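Tollisgate Household Recipes, README

Last touched 22nd September. Still a draft in places, see the list at the bottom.

What's in it

3138 recipes typed up from home recipe cards, church cookbooks and the backs of envelopes. Plain text plus one big table. Baking is the largest part, then pickles and preserves, then everything else. No restaurant recipes. No recipes copied from magazines where we could tell.

Name comes from the Tollisgate street fair, where the first box of cards was bought. Older copies were called "Moriarty cards" after the shop that had the second box. Same data, older file names. If your copy says Moriarty on the folder please swap it for this one, the oven temperatures in that one are a mess.

Files

recipes.csv - one row per recipe
steps.csv - one row per step, joins on recipe_id
units.txt - what we think each measure means
notes.txt - margin notes, stains that hid a word, crossed out lines
dupes.csv - pairs that look like the same recipe

Everything UTF-8. Commas inside fields are quoted. Excel will turn "1/2" into a date, so import that column as text. This has bitten everyone who opened it.

Columns in recipes.csv

recipe_id: number, never reused
title: as written, spelling kept ("Lemmon Squares" stays that way)
source: card, booklet, loose sheet
category: ours, picked from 9
servings: blank in a lot of rows, the cards mostly don't say
oven_f: Fahrenheit, blank if the card only says "slow" or "hot"
oven_word: the word, if there was one
minutes: bake or cook time only, not prep
notes_flag: yes if there's a line in notes.txt

Categories: breads, cakes, cookies, pies, candy, pickles, jams, suppers, other. "Other" has the drinks, the salads with gelatin, and a recipe for hand soap which we kept.

How it was typed

Two passes. One person types, another reads it against the card and marks changes. Where the two didn't agree the row went to a third read. Batches of 60 cards, in box order, so neighboring ids are usually from the same kitchen. Don't shuffle before splitting if that matters to you. Or do a split by box, there's a box number tacked on the front of the id.

Fractions are kept as fractions. "Butter the size of an egg" is kept as text, and units.txt has our guess in tablespoons. "A nickel's worth of yeast" has no guess. Same for "flour to make a stiff dough", there is no number for that and we didn't put one in.

Measures that cause trouble

Cup: treated as a US cup unless the card says teacup.
Can: sizes changed over the years. Left as "can" plus any number given.
Package: same problem. Gelatin, yeast and pudding mix mostly.
Spoon: if it doesn't say tea or table it stays "spoon".
Oleo: margarine. Not changed to butter anywhere.

Oven words. Slow, moderate, hot, quick. We did not convert these, becuase the booklets don't agree with each other. If you need numbers make your own table and say so.

Handling the cards

Only for people working from the originals. Flat surface, clean dry hands, pencil only. One card out at a time. Put it back before taking the next. Cards stuck together stay stuck, write "stuck" on the log sheet and move on. No tape, ever. 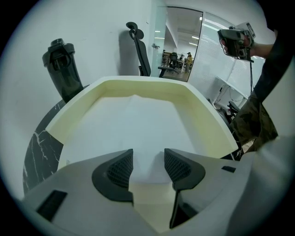 Loose sheets go last in each box. They fold and the creases eat words, so expect more blanks there. Booklet pages are numbered in the log but not in the table, will add.

Known problems

- Dupes. Same fudge shows up again and again with tiny changes. dupes.csv catches close matches by title and ingredients, not all of them.
- Ids from January are missing oven_word. It's in the steps instead.
- Some steps got split in the wrong place, mostly where a card used dashes for periods.
- Candy stages ("soft ball", "hard crack") are sometimes in minutes notes and sometimes in steps. Should be one or the other.
- Canning times are as written and NOT safe to follow. Old jam and pickle cards skip proccessing or use wax seals. Use a current tested guide if you're going to put up food.

Good for: looking at how home cooks wrote things down, spelling, old measures, counting how often nutmeg turns up. Not so good for: nutrition numbers, costs, anything about the whole country. It's boxes from a small area and it leans hard on dessert.

Names and privacy

Cards often say who the recipe came from. Full names taken out, "Aunt" and "Grandma" left in. If one slipped past us, send the recipe_id and it'll be fixed in the next copy.

Terms

Free to use, share and change. Credit as "Tollisgate Household Recipes". The Lanar import script is in the tools folder, seperate license, read that one too.

To do

booklet page numbers
move oven_word for the January ids
third read on the pickles
better list of can sizes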